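Bevatport Glassware Room
Minutes, Wednesday, 10:00 start

Present: Usha Rodrigues (chair), Illia Maksymiv, Illia Polishchuk, Yaroslav Demchenko (minutes). Svyatoslav Dovhaniuk joined at item 2, with coffee, for himself.

1. Last minutes
Accepted. Maksymiv asked that "the two Illias disagreed" be changed to say about what. It was the mop rota.

2. The arms
Usha reported that table 1 now runs on the late shift as well. The practice set stays plastic until further notice, and the order for 456 real stems is on hold — purchasing is relieved.

Svyatoslav said the late crew used to rack glasses and now watch glasses being racked, and that watching is harder on the feet. He asked for a stool. Usha asked whether a stool would look like sitting down. Svyatoslav confirmed that it would.
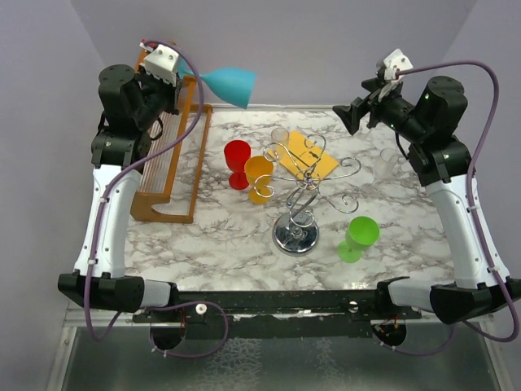

3. Jobs and pay
No hours cut before September. Polishchuk asked what happens in October and was told it is a good question. He asked that the answer be minuted. It has been.

Table minders get 14 days of training from Celis, on full pay. Maksymiv wants the stop button covered on day one, having been shown it last on day 14.

4. Breaks
The 30 minute break stands. The arms do not get one, and Yaroslav will stop leaving the radio on for them.

Actions
Usha: stool, October.
Polishchuk: mop rota.

Closed 10:30.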